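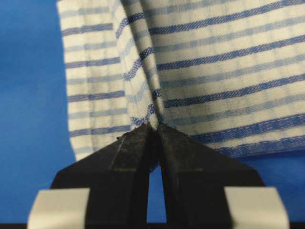
Handout 5, page 2

Building a Cloth-Handling Pair at Home
Notes by Padmavathi Amin for the evening build group at the Selley workshop

Welcome back, everyone, and thank you for bearing with me last time while I hunted for the right screwdriver! Tonight we get to the part I enjoy most, which is teaching the arms to take hold of a dish towel. A striped one is a kind thing to start on. When the cloth is pinched at one point the stripes bend in toward the fingertips, and you can read the pull straight off the fabric.

Luminița Barbu and I have been calling our own pair Camia, and the little script that backs the arms out of a bad grasp is called Undo. Please load Undo before you power anything up (I forgot in October, and I'm still short one towel).

Close the fingers slowly, wait 2 seconds, then lift. If the cloth slides, add a bit of grip and try again, up to 3 times, and after that go and look at your fingertips. Scuffed tips are fine by me, but a loose one will drive you batty.

For the handover, let one arm hold high while the other comes in for the low corner. Keep your cable slack in a loop over the wrist so it can turn freely. 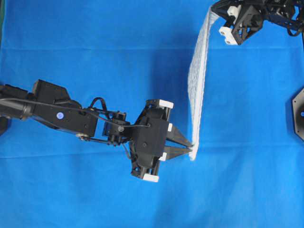 How many practice grasps should I do before trying a fold?
Do 20 with each arm, using the same towel throughout, and write down every miss in your notebook. Bring the notebook with you next time and we'll go over it together.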